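Brancombe Begins Drive Replacement in Records Office Computers

Brancombe has started replacing the hard drives in the desktop computers and small servers used by its records office, the town's technical services department said in October 2021. The work covers 21 machines and is being carried out in the ground-floor workshop on Mollau Street.

The existing drives have been in service since the office moved to its present building. Melaniia Polishchuk, head of technical services, said the department set a fixed service life for storage after two machines failed during the June tax mailing. No records were lost in either case, but staff worked from paper forms until the data was restored from backup.

Each machine is shut down, unplugged and moved to the workshop, where the side cover is removed. The drive is then copied in full to a new unit, and the copy is checked against the original before the old drive is taken out. A machine with a 500-gigabyte drive is normally back at its desk by the following morning. Larger drives in the servers take longer, and those machines are scheduled outside office hours.

The 3.5-inch drives are held in bays inside the chassis. Plastic sleds of the type used in the records office allow a drive to be removed by hand once the data and power cables are off. Older cases in the same office hold the drive with four side screws, and in some of them the graphics card has to come out first to clear the bay.
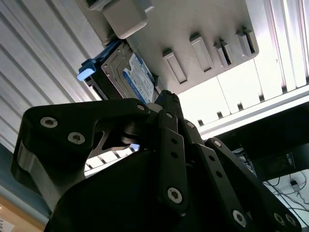 Handling and Disposal

Drives that have been taken out are labeled with the machine number and locked in a steel cabinet for 100 days. If no fault is reported with the new drive in that time, the old one is erased and sent for shredding. The contract for shredding was awarded to Pacheco, a local recycling firm, which will issue a certificate for every serial number it receives.

Ignacio Pacheco, the firm's owner, said metal casings and circuit boards will be separated after shredding and sold on to different buyers. Plastic sleds and brackets are not part of the contract. They stay with the town and will be reused where they fit the new drives.

Araceli Casado, who supervises the workshop, said the main cause of delay so far has been cabling. In several of the older cases the data cable is too short to reach the new connector position without strain, and replacements had to be ordered. Dust was also heavier than expected in machines that stood on the floor, and the fans in those units are being cleaned while the covers are off.

Records office staff have been asked to save open files to the shared folder before leaving for the day and to leave the power cord accessible. A loan computer is available at the front counter for anyone whose machine is in the workshop. Requests for a change of date go to Rodrigo Soler at the technical services desk.

The second stage of the work, covering the library and the water office, has not yet been scheduled.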